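The Quiet Pleasure of a Good Steel Rack

By Kiri Tipoki

Give me a hardware store on a rainy July afternoon and I'll walk straight past the paint chips and the patio heaters to the storage aisle. I love a bolted rack. I love the tall uprights with their repeating holes, the beams that drop in with a clunk, the way a heap of parts on a garage floor turns into a wall of shelves before dinner!

Murray Partington understands. He has been putting up racks in Surnside for most of his working life, in garages, school basements and the back rooms of bakeries, and he still gets a little pink in the face talking about braces. "People look at the shelves," he told me over a mug of tea. "I look at what's holding the shelves still." A rack without a brace will stand up fine while it's empty, he says, and then you load the top with canned peaches and the whole thing starts to lean like a tired horse.

Color matters too, more than I expected. Gray disappears into a garage wall and plenty of people want that, but yellow uprights with black beams have a cheerful, workmanlike look that I find hard to resist. My own rack went up in three evenings (it should have been one, but I put a beam in upside down and had to start that bay again). 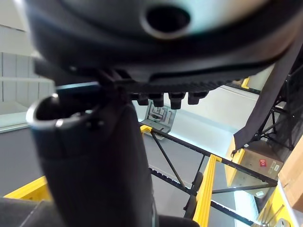 Should you load a rack from the top or the bottom? Start at the bottom, with the heaviest things you own, and work upward until the top level holds only what you can lift down with one hand.

Clem Kereama runs the small workshop that carries the family name, and the rack there is a joy to poke around in. Paint sits low, jars of screws sit at eye level, and the sleeping bags live up high. There are 158 jars, every one labeled in pencil, and Clem can find a brass hinge pin faster than I can find my keys.

I asked what to buy first. "A level," Clem said, and went back to sorting washers.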